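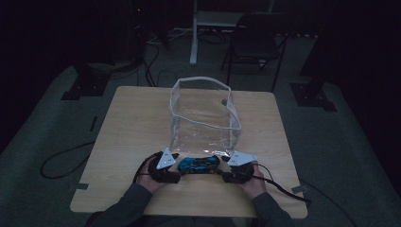 Why would anyone buy a bag that stands up on its own, Nicanor Cabello wanted to know, when a drawer full of the floppy sort costs next to nothing? Fair question, and I've had it from half of Palthorpe since I started telling people what we were up to.

My answer is that I've spent years chasing floppy bags round a table with one hand while holding a pile of buttons in the other. So I'm very happy to say that Hisero, my small storage shop in Palthorpe, is launching its clear cube pouch on Apr 4, 2020, and you can order it from our website that same morning.

It's a soft, see-through pouch with an open top and a squarish shape. You pop it on the table, fill it, and you can see what you've got without tipping everything out! Wool, crayons, packets of seeds, the odd socks — mine has held all of them at one time or another. The plastic does crease a bit as you use it, and I rather like that.

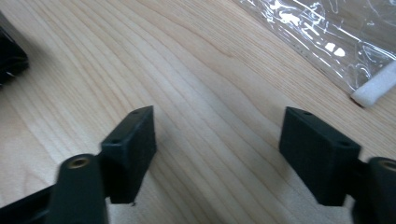 We tried the pouch out in 33 homes in Firkthorpe during March, and the thing people kept asking for was a wider opening. They've got one. The first batch is 2,328 pouches, made for us by Rawat, and we've put 590 of those aside for schools and playgroups, who can have them at cost price if they write to us on headed paper.

Pouches come in packs of 3, all the same size, folded flat for the post. Give them a quick shake and a push at the corners when they arrive — they'll need a minute or two to get their shape back. Wipe them with a damp cloth and please don't put them in the washing machine (I did, and it wasn't pretty).

For samples or a chat, use the contact form on the Hisero website and mark your message "cube pouch". I answer them myself, mostly in the evenings.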